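4.2 Claims about wash temperature and color loss

The second claim we examine is that washing at low temperature keeps the color of cotton garments "up to twice as long." The phrase appears on the packaging of at least one detergent in our sample, Clorkach, and in a softened form in the leaflet supplied with Korkatix. Neither source says what is being doubled. It could be the number of washes before a change can be measured, or before an owner notices one, or before the garment is thrown out. These are different quantities and there is little reason to expect them to move together.

The usual citation is Tsuji's household survey, in which 94 percent of respondents who washed cold said they were satisfied with the color of their everyday clothes. We do not doubt the figure. We doubt that it bears on the claim. The survey had no comparison group of warm washers, and respondents were asked about their clothes in general, so that a new shirt and one near the end of its life were covered by a single answer. People who care about color may also be the people who wash cold, sort their loads and keep bright items out of the dryer.

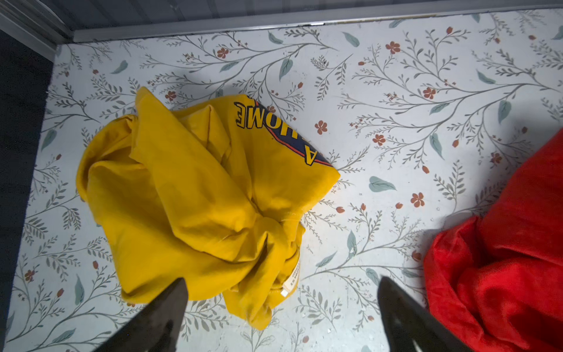
Figure 3. Yellow garment with a printed graphic, folded and creased.

A further difficulty is that "color" is treated as one property. Dyed cloth and surface prints wear in different ways. A dye may lose strength fairly evenly over the whole garment, while a print may crack or lift and leave the cloth beneath it much as it was. Abrasion in the drum contributes to both, and abrasion depends on load size, cycle length and spin speed as well as temperature. The Matsuda trial, often quoted in support of cold washing, changed the temperature and the cycle length together. Its cold program was also its short program. Any benefit it found could be due to either, and the authors' decision to credit temperature alone is not explained in the report.

The Fluston data are better, though not by as much as is sometimes suggested. Almost 3,000 garments were enrolled, but only 1,000 were returned for a second reading, and the report does not say how those lost differed from those kept. If owners tended to discard the most faded items, the remaining sample would look healthier than the original one, whatever the wash temperature.

None of this shows that cold washing fails to protect color. It may well help with some dyes. What we could not find, in either the product literature or the trials it leans on, was a test capable of showing that it does not. We have therefore left the claim out of the pooled estimate in Section 5 and list it in the appendix as unsupported.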